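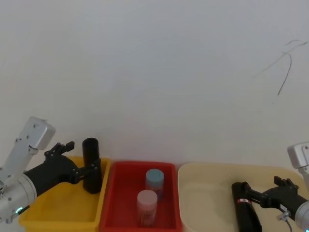 Two-finger grippers on a bin sorting cell: Dirken or Twal?

Posted by Josefina Escobar, December 2018

We run two arms facing each other over three bins: yellow, red and cream. They sort black cylinders and little lidded jars, which is as glamorous as it sounds. I have a pair of Dirken two-finger grippers on trial and a quote for the Twal ones, and the trial ends before my patience does. The black cylinders are fine. The jars are where my afternoons go. They like to stand close together in the red bin, and a finger going in for one tends to introduce itself to the other. Is this a gripper problem, a camera problem or a me problem? The controller is a Torkia and I am not changing that, so please don't.

Ludger Schwerdtfeger

Get the Torkia replaced. I had one and it was bad.

Gunnlaugur Steinarsdóttir

We compared both grippers in May, 20 picks per object and 4 objects. Dirken was better on tall things you can grab by the side. Twal has the thinner fingertips, so it won on anything with a neighbor. Neither of them forgives a bad approach angle. Before you spend money, tilt the wrist and come in along the side of the pair instead of across it. Then take the closing speed down until it bores you.

Also look at your cables. If one sags below the wrist, it will find a jar lid sooner or later — ours did, on the day of the visit, naturally.

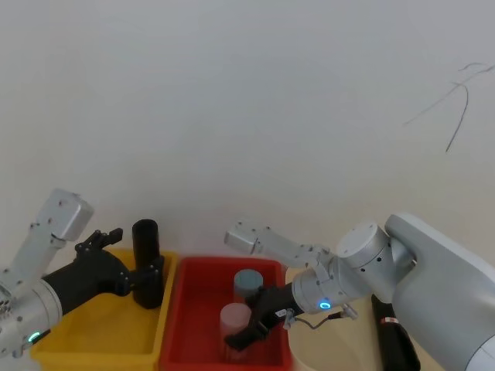 Cameras and lighting

Bonifacio Aranda

Camera, I'd bet. See-through jars in a red bin are a rotten target, and from above the lower half of the jar just melts into the plastic. Swap the red bin and the yellow one and run the same picks again. It costs nothing. We paid 1325 for an Indetia depth camera before anybody thought of moving a bin, and I signed the order, so I bring it up before my boss does.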